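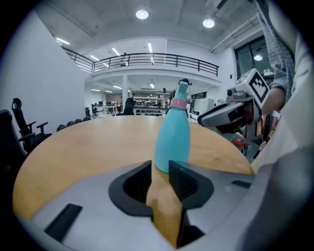 Atelier découverte chez Gollow, table ronde du rez-de-chaussée : la bouteille turquoise et deux pinces à main.

J'y allais pour les bras robotisés et j'ai passé presque tout mon temps avec un outil qu'on tient à la main. La journée portes ouvertes de Gollow, en décembre, proposait plusieurs ateliers, et celui des pinces était annoncé en tout petit sur le programme, entre la conférence de Prinddale et le café. Heureusement que je suis arrivé tôt !

Le principe, pour ceux qui n'ont jamais essayé : on fait soi-même le geste avec la pince, la caméra embarquée l'enregistre, et ces enregistrements servent ensuite à entraîner un robot équipé des mêmes doigts. Chez Gollow, le modèle s'appelle Disisum. J'en ai eu un en main pendant une bonne partie de la matinée, avec pour mission d'attraper une bouteille, de la déplacer, de la reposer, et de recommencer.

Première impression, la prise en main est très agréable. Le corps est en plastique gris clair, tout en courbes, et je n'ai pas cherché longtemps où mettre les doigts. Les deux mâchoires noires s'ouvrent en V et ont quelque chose de massif (j'avais peur d'écraser la bouteille, à tort). La gâchette est douce, un peu trop à mon goût en début de course, mais on s'y fait au bout de quelques essais. Une bouteille lisse et arrondie à l'épaule, c'est assez vicieux comme objet d'exercice : trop haut, on glisse vers le goulot, trop bas, on cogne la table. J'ai fini par viser juste sous l'épaule, en arrivant bien à plat.

Győző Lengyel, qui animait l'atelier, m'a surtout appris à ralentir. « Vous faites le geste comme un humain pressé, le robot va apprendre à être pressé. » Il m'a fait reprendre 5 fois la même approche, et la dernière était nettement plus propre. On a ensuite travaillé à deux pinces autour du même objet, la seconde surmontée d'un marqueur carré noir et blanc pour le repérage dans l'espace. C'est le moment que j'ai préféré ! Il faut se parler, annoncer qui saisit et qui lâche, et on comprend vite pourquoi la coordination de deux bras reste un sujet difficile.

Quelques réserves quand même. Le poignet fatigue, j'ai dû faire une pause après trois séries. La pince est confortable tant qu'on reste devant soi, beaucoup moins quand on doit contourner l'objet par la droite. Et j'aurais aimé revoir mes essais sur un écran entre deux prises, on m'a dit que c'était prévu avec le logiciel Kiss mais il n'était pas en service pendant ma session.

Côté prix, on m'a parlé de 1 300 euros pour l'ensemble, mallette comprise. Pour un particulier curieux c'est beaucoup, pour un lycée technique ou un petit labo ça me paraît défendable, à condition d'avoir quelqu'un pour s'occuper des données derrière.

L'atelier est gratuit, sur inscription à l'accueil. Prenez le créneau de 10 h si vous pouvez, l'après-midi la file remontait jusqu'à l'entrée. Et venez à deux, pour la partie à deux pinces.

Ma note : 4,5 sur 5.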